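How I set clearance rules for a two-armed robot in a sim kitchen

I've been writing house rules for our kitchen sim at Plavimura for a while now, and people keep asking how I pick the numbers, so let's go through it. You'll want the scene loaded and both arms parked before you start.

First, give each arm its own patch. One gets the table, the other gets the countertop, and the strip where the two meet belongs to neither unless you've asked for it in the task file. I keep 20 mm of air above any surface while an arm is travelling, and I drop to 6 mm only for the final approach (slowly, please!).

Next, check the thin and awkward stuff by eye. Bowls are fairly forgiving, but a hook standing up from a table is just the sort of thing a lazy collision box swallows whole, so turn on the proper mesh and step through the approach.
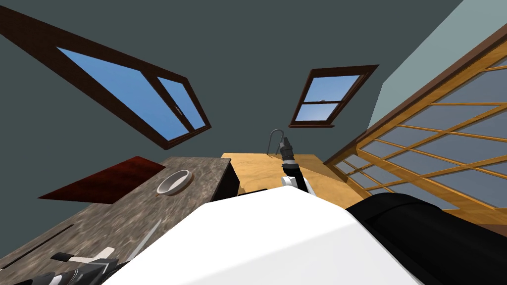 Wakana Hirose wrote in to say that 6 mm is too mean if the same rules are going on to real hardware, and that she'd double it and log every breach, even the harmless ones.

Fair point, and I've added the logging! I'm leaving the 6 alone in sim, but do set it as a variable so it's easy to change later.

Last job: run the whole task 2 times with different seeds, save the breach log next to the task file, and write the rule version at the top.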